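Why can we see through glass?

Glass is a strange material when you think about it. It is hard enough to hold a drink and heavy enough to hurt if you drop it on your foot, yet light goes straight through it. A brick stops light. So does a plank of wood. Why doesn't glass?

Light travels in straight lines until something gets in its way. When it meets a brick, the tiny particles in the brick soak up some of the light and bounce the rest back. None of it comes out on the other side, so you can't see what is behind the brick.

The particles in glass hardly soak up any of the light that our eyes can see. Most of it passes through and carries on to your eye. We call a material like this transparent. 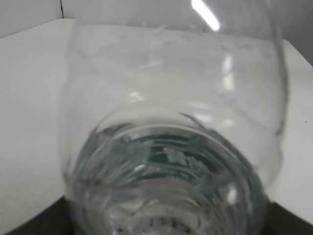 Some light always bounces back, even from very clear glass. This is called reflection, and it is how you can spot a clean window before you walk into it. Bright white streaks on a drinking glass, like the long one near the rim here, are reflected light. Smudges and finger marks help you to see glass too. They are thin patches of grease from skin, and they scatter the light in different directions. Now look at the thick base. The green you can see through it is broken into odd shapes with curved bands across them, while the thinner walls let the white table show through quite plainly.

Bending light

The odd shapes are caused by refraction, which means the bending of light. Light slows down when it goes from air into glass. If it goes in at a slant, it changes direction as it slows. When it comes out again it speeds up and bends a second time.

In a flat window pane the 2 bends cancel out, so the garden looks normal. In a curved, thick piece of glass they don't. The light leaves in a new direction, and things behind the glass can look bigger, smaller, stretched or upside down. People who make spectacles and magnifying glasses shape the glass carefully so that the light bends exactly where they want it to.

Water bends light as well, though a little less than glass does. Clear plastic does it too. A bottle of water is a good thing to test because you can compare the part with water in it and the part with only air.

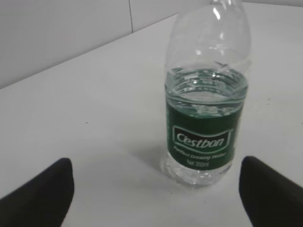
Try it at home

You will need a clear plastic bottle, some water, a pencil and a sheet of paper.

Draw a short arrow on the paper, pointing left. Prop the paper up against a wall. Stand the empty bottle in front of it and look through the side. The arrow should still point left.

Fill the bottle with water, put the lid on and look again. Move the bottle slowly away from the paper. At first the arrow looks wider. Keep going – at a certain distance it will flip over and point right.

The round bottle full of water is working as a lens. Light from the left side of the arrow is bent across to the right, and light from the right side is bent across to the left.

If your bottle has a label, look through a part that isn't covered. Labels are usually opaque, which means that light can't get through them.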